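How a Soccer League Table Works

If you follow a soccer team, sooner or later you will look at a league table. It is the long list of teams with a lot of numbers next to each name. At first it can look like math homework. Once you know what each column means, you can read it in a few seconds.

What is a league?

A league is a group of teams that all play each other during a season. In most leagues, every team plays every other team twice. One game is at home, on their own field, and one game is away, on the other team's field. Nobody gets knocked out after one bad day. The games are added up over many months, and the team at the top at the end wins.

In this explainer we will use a small league for young players called the Toteo League. It has four teams -- Stusum, Halász, Allgate and Toteo Town. Each team has three opponents and plays each of them twice, so every team plays six games in a season.

How teams get points

After each game, points are given out like this:

A win is worth 3 points.
A draw (when the score is even at the end) is worth 1 point for each team.
A loss is worth 0 points.

It does not matter how big the win is. If Stusum beats Allgate 1-0, Stusum gets 3 points. If Stusum beats Allgate 7-0, it still gets 3 points.

A win used to be worth only 2 points in most countries. Leagues changed the rule because too many teams were happy to settle for a draw. With 3 points for a win, going for one more goal near the end of a game is often worth the risk.

What the letters mean

Most tables use short labels at the top of the columns. Here are the usual ones.

P means played. It is the number of games a team has played so far. Some tables use GP, for games played.
W means won.
D means drawn. In the United States you may see T, for tied.
L means lost.
GF means goals for, or the goals a team has scored.
GA means goals against, or the goals other teams have scored against it.
GD means goal difference.
Pts means points.

Here is how the Toteo League looked at the end of May:

Stusum: P 6, W 4, D 0, L 2, Pts 12
Halász: P 6, W 3, D 3, L 0, Pts 12
Allgate: P 6, W 2, D 1, L 3, Pts 7
Toteo Town: P 6, W 0, D 2, L 4, Pts 2

You can check the points yourself. Allgate won two games, which gives 6 points, and drew one game, which gives 1 more. That makes 7.

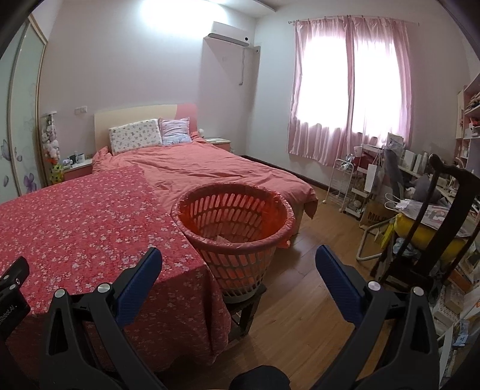
Stusum and Halász both have 12 points, so the table needs another way to decide who goes first. This is where goal difference comes in.

Working out goal difference

To find a team's goal difference, take the goals it scored and subtract the goals it let in.

Stusum scored 15 goals and let in 7. 15 minus 7 is 8, so its goal difference is +8.

Halász scored 11 goals and let in 5. 11 minus 5 is 6, so its goal difference is +6.

Stusum has the higher number and takes first place, even though Halász did not lose a game all season. Béla Pálfi, who coaches the Halász team, told his players before the last game that they needed to win by three. They won by one.

A goal difference can also be less than zero. Toteo Town scored 4 goals and let in 13, so its goal difference is -9.

What if goal difference is the same too?

Then it depends on the league. Many leagues look next at who scored more goals in total. Others look at the games the two teams played against each other, which is called head-to-head. Some leagues use head-to-head before goal difference. The order is written in the league's rules before the season starts.

Games in hand

Sometimes a game is called off for snow or heavy rain and has to be played later. Then one team may have played fewer games than the rest. People say that team has a "game in hand." It could still win 3 points from that game, so look at the P column before you decide who is really ahead.

Going up and going down

In many countries, leagues are stacked like floors in a building. The top teams in a lower league move up a floor, called promotion. The bottom teams in a higher league move down a floor, called relegation. This is why games between two teams near the bottom can be as tense as games at the top. Tables often show these places with a line or a different color.

Major League Soccer in the United States does not have promotion and relegation. Its best teams go on to the playoffs instead.

Words to know

Fixture: a game that is planned for a certain date.
Clean sheet: a game in which a team lets in no goals.
Level on points: having the same number of points as another team.

Written by Mariann Szűcs. Table checked by Tibor Szabó.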